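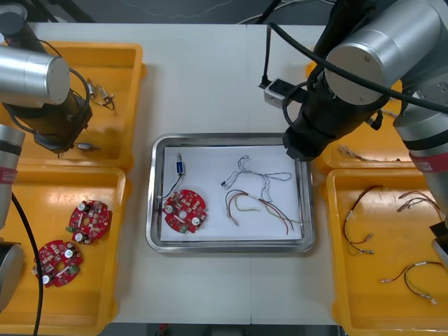
Ask people who build factory robots which job they would least like to be handed and many will say wire. Metal stays where it is put. A circuit board is stiff, flat and the same shape every time. A harness of thin leads comes out of its bag in a different tangle from the one before it, and it changes shape again as soon as something touches it.

At a workshop in Mestdale, a firm called Vovus has spent the past year finding out how hard that makes an ordinary sorting job. The task is one that a new starter on a shop floor would be shown on the first morning. Parts arrive mixed in a steel tray lined with white paper. Round red boards go in one yellow bin and wire harnesses in another, with the small parts kept apart from both. When the tray is clear, the next one comes.

Two arms share the work, one on each side of the table. Lieselotte Thiele, who runs the trials, says the boards were sorted out within weeks.

"A board has an edge and it has a hole in the middle," she says. "You can find it and you can hold it. The only trouble is when something is still wired to it, and then you're lifting two things and you only meant to lift one."

She went through the log for December. The arms attempted 3575 picks that month, and 2474 of them ended with the right part in the right bin and no help from anyone. That is a little over two in three. Most of the failures were harnesses. Sometimes the gripper closed on a single lead and pulled it out of the bundle without bringing the rest. Sometimes it brought the whole lot and a loop stayed hooked over the rim of the tray. A few times it gripped the paper.

None of this would hold up a person for more than a second. Someone sorting by hand gives a tangle a small shake, feels whether it is coming free, and lets go if it isn't. The Vovus arms have cameras and a fair sense of how hard they are pressing, but they have very little that matches that shake. Thiele's team is trying to teach it by having people steer the arms by hand and recording what they do. They have 2729 recordings so far. She would like many more of the awkward ones.

"People are too good at it," she says. "They set up for a grip that will work, so we don't get enough of them getting out of a bad one."

The question of whether any of this leads to a machine that can do chores at home comes up at every visit, and she answers it the same way. Phone leads behind a television are a wire problem. So is a washing line, more or less, and so is a drawer full of string and chargers. A shop floor is the easy version, with a plain white table, bins that stay put and a short list of parts. At home the table has breakfast on it.

There are people in the trade who think she is too gloomy. Manríquez, a rival firm which makes grippers with soft fingertips, has shown a single arm folding tea towels and coiling an extension lead, and the film went round quickly. I asked to see it done live and was given a polite no, with an offer to try again later in the year. The coiling looked good in the film. I would have liked to see what happened with a lead that started in a knot.

Buyers are more patient than the films suggest. Sondstead, which strips old electrical goods for parts, took an early pair of Vovus arms on trial and kept them, though it didn't put them on harnesses. They sort boards on the late shift, and a person deals with the wire when the day shift comes in at six. The manager there told me the arms are slower than his staff by a wide margin, and that he doesn't much mind, as he had not been able to fill the late shift for two winters.

That may be how this goes for some time – machines given the stiff parts of a job and people keeping the floppy ones. It is a less exciting picture than a robot butler, and it leaves the washing where it was.

I had a go at the tray myself before I left, with my hands and then with the controls. By hand it was over before I had thought about it. With the controls I got the boards away without much fuss and then spent several minutes chasing one bundle of leads across the paper. I got it to the bin on the fourth try, with one connector trailing over the side. Thiele said they would keep the recording.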